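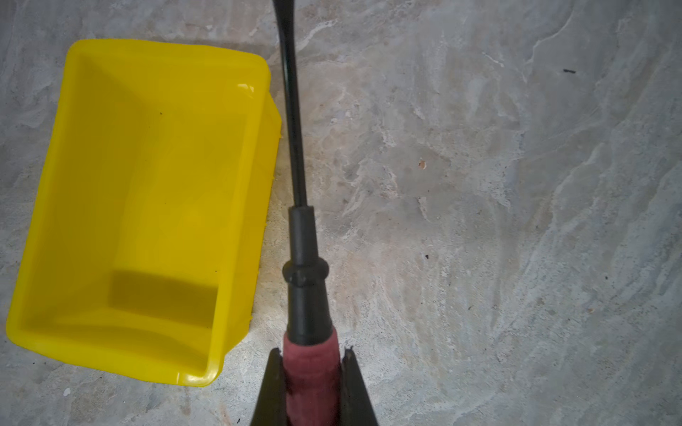 Wrist view, tool held by its wrapped grip beside a yellow parts bin.

To: Corinne Dvorak
From: Desmond Van Dusen
Re: Gripper purchase, Clurkumstead shop, December

You asked whether we should release the rest of the equipment money. My answer is still no, or at least not on the strength of what Hendico has sent us.

Spending to date is $643, all of it on fingers, bins and tape for grips. The Fludellow quote for a second arm came in on Tuesday and leaves out the mount, the cabling and any training. I have asked for those prices twice. Their salesman says setup takes 40 minutes. I would plan on a full shift and be glad to be wrong.

The log shows 291 pickups on the current arm. That sounds like a lot until you notice that it doesn't separate the tools with wrapped grips from the bare ones, and the bare ones are what we mostly own. Wrapping every handle in the shop is a cost too - one that appears in neither quote.

Mujić offers a lease with a three-month exit. It costs more per month, but I'd take it over buying a second arm now.

Requests for this period:
- hold the Fludellow order
- approve spare fingers only, 3 pairs
- let me rerun the log with bare handles listed separately

I'll send the lease terms once Mujić puts them in writing.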